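Movance Operator Guide
Section 7: House Rules for Garment Handling
Revised Jul 5, 2024

These rules apply to anyone holding a Movance gripper near laundry. They are short, and every one of them is here thanks to a garment.

7.1 Before you pinch

1. Spread the garment on the table. Flat enough to find both sleeves will do. It doesn't have to pass inspection.
2. Move the rest of the pile to one side. Do not work on top of it.
3. Take the hem at its center, a small pinch between the fingertips. A big mouthful of cloth feels safer and folds worse. 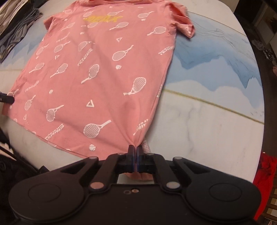
Fig. 7-1. Center pinch on the bottom hem.

NOTE: Printed shirts are fine. Do not line up your folds with the print. The print was not designed by anyone who cared about your folds.

7.2 Two grippers, one shirt

4. Agree on who moves first. Say it out loud, even if you are both of the hands.
5. One gripper holds an edge. The other stays open above the cloth until the hold is good.
6. Never pull from both sides to settle a disagreement. The shirt loses.

CAUTION: Keep bare fingers behind the gripper body. The pads close on whatever is between them and have no opinion about what that is.
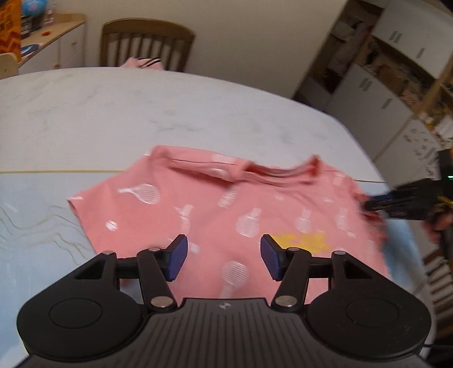

Dumlao, Operator Training Lead, Stultau site

I wrote the two-gripper rules after reading 122 incident notes from Stultau and Runby. Around 5 of them were about equipment. The rest were about people being in a hurry, and I have yet to find the setting for that.

7.3 Lifting and carrying the fold

7. Close the pads on a fold, not on a single layer – one layer slips, usually at the moment you look away.
8. Lift only as high as you need to clear the table. Cloth left resting on the surface is cloth you don't have to chase.
9. If the fold bunches, lower it, open the pads and start again. You get 2 retries. After that, spread the garment out and go back to step 1. 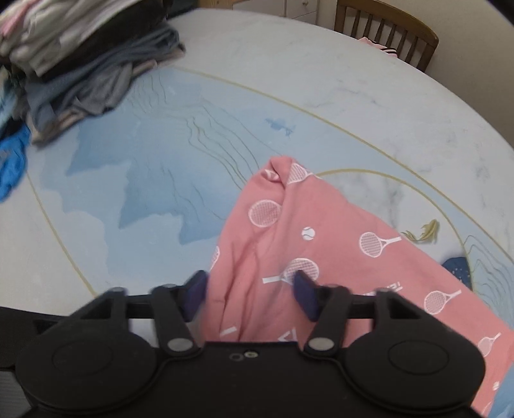

10. Release low. Open the pads with the fabric touching the table, then back away slowly. Dropping it from a height is quicker and undoes steps 1 through 9.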